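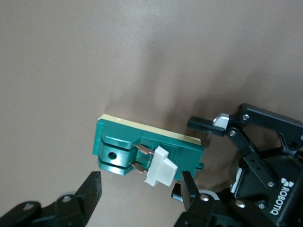

Grünes Kunststoffteil mit heller Auflage, weißem Einsatz und zwei kupferfarbenen Laschen

Den Bausatz von Kerkari habe ich im Juni bestellt und seither regelmäßig benutzt. Die grünen Teile sind ordentlich gespritzt, die Kanten sauber, Grate musste ich nur an 2 Stück abnehmen. Die weißen Einsätze sitzen stramm. Weniger gut sind die Laschen: Sie verbiegen leicht, wenn man sie beim Einbau mit der Zange fasst. Laut Hersteller halten sie 3.000 Betätigungen, nachgeprüft habe ich das nicht.

Für den Zusammenbau habe ich 30 Minuten gebraucht. Die Anleitung ist knapp, die Zeichnung auf der letzten Seite zu klein gedruckt. Man braucht eine glatte Unterlage und Platz, am besten einen großen Tisch in einer ruhigen Farbe, auf dem man Kleinteile wiederfindet.

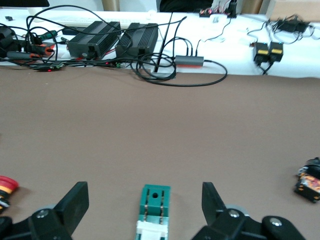
Udano schreibt dazu, bei ihm hätten sich die Laschen auch verbogen, mit einer Pinzette gehe es besser. Das kann ich bestätigen. Ersatzlaschen gibt es bei Wirham im Beutel zu 20 Stück. Von mir vier von fünf Punkten.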